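I almost talked myself out of going

22 Apr 2023

So I finally made it to the open day at Stenance! I'd had the flyer on my fridge for weeks (my sister kept asking if I was ever going to throw it out) and then the morning came and it was pouring and I very nearly stayed home with a second cup of coffee. Glad I didn't. It's a 25 minute bus ride from my place and the stop is right across from their door, so I really had no excuse.

If you don't know Stenance, they're the people in the old Britinach building, the one with the green loading doors. They work on robots for the home. I'd pictured something like a car factory with big orange arms swinging around. It's a lot more like a furniture showroom crossed with a college dorm. There are desks everywhere, bikes leaning on things, and a whiteboard with a lunch order written over somebody's math.

They took us around in small groups, and mine had Signe Brynjólfsdóttir, who runs the fabric side of things and talks very fast with her hands. She told us that clothes are the part of housework she gets asked about most and the part she'd least like to promise anyone a date for. A mug is a mug whichever way you set it down. A shirt is a new shape every single time. I've folded laundry for most of my life and that had never once crossed my mind.

I got to hold one of the hand tools, by the way. It's heavier than I expected, and you squeeze and the fingers come together, and within two minutes I was pinching everything in reach, including my own scarf. The trick is that you have to forget you've got fingertips. I kept wanting to feel for the edge of the cloth and of course you can't, you have to look for it. A kid in our group was way better at it than me and let me know it.

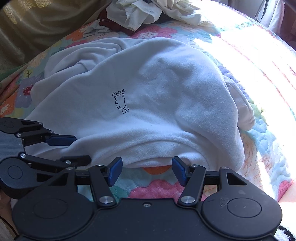 Folding was what I'd come for, and I could have watched it all afternoon. Signe said a thick sweatshirt is harder than a T-shirt, which I'd have guessed backward. There's more to grab, sure, but it bunches up under itself and then the sleeves go wandering. The white one with the little rabbit on it is a good case: one sleeve all looped up on itself, the other poking out from underneath, and the whole thing lying on a flowery quilt that's got plenty of lumps of its own. Where do you even start? I'd grab it by the shoulders and give it a shake without thinking. She said that shake is a whole research project all by itself, and she wasn't kidding, there was a poster about it in the hallway.

The number that stuck with me was 1560, which is how many folds they've recorded so far for one set they call Drandley. They name all their sets after made-up towns. The one before that was Aliyu and it only had 228, and Signe said they learned mostly what not to do from it. I asked if I could come and fold for them and she said people ask that every time and then get bored after an hour. I don't think I would! I'd put a podcast on.

Somebody asked the money question, as somebody always does, and the answer was that they aren't selling anything yet and she wouldn't guess at a price. I liked that she just said so and moved on to the snacks. (Good snacks. Little cinnamon things. I had more than my share.)

They had 65 visitors signed up and it felt like all of us were in the kitchen at the same time, so if you go to the next one, go early. It's in August, and the sign-up sheet is at the front desk or you can call. I've already put my name down and my sister's too, which I should probably tell her.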